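Support > Display Kits > Closed Tickets

Ticket 290 – Backdrop cloth creases and sags between clips
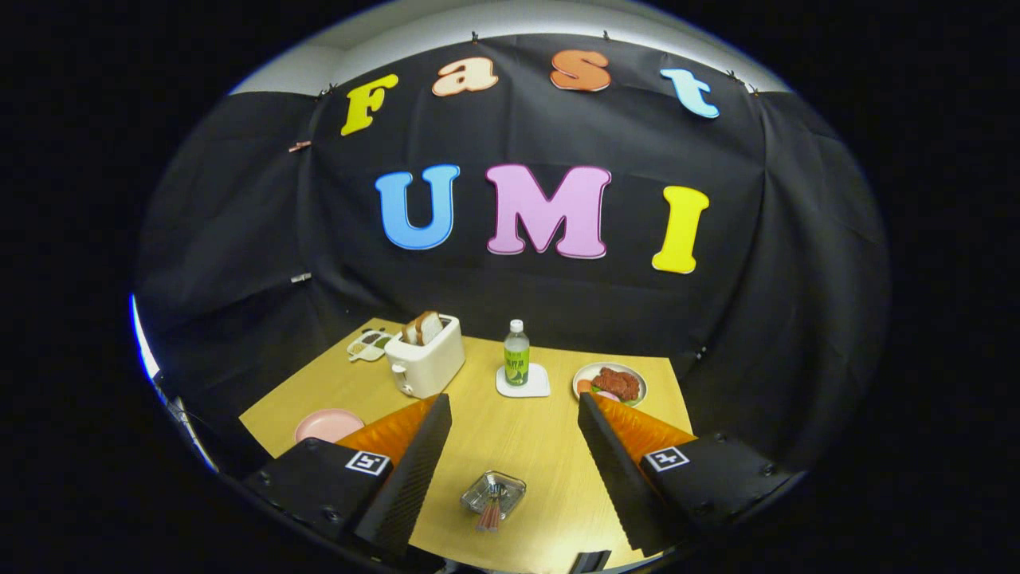 Reported by Yolotzin Valdovinos, Armont. Black cloth hung overnight with foam letters attached. Folds returned by morning.

Checked: clip tension, cloth weight, top edge. Letters hold.
Action: steam from the back, rehang, add clips along the top edge.
Status: closed – reopen if letters lift.

Last updated: Sep 22, 2026

Comments

bavley_k: Same here. Steaming helped for a day.

Drondier: Which side did you steam?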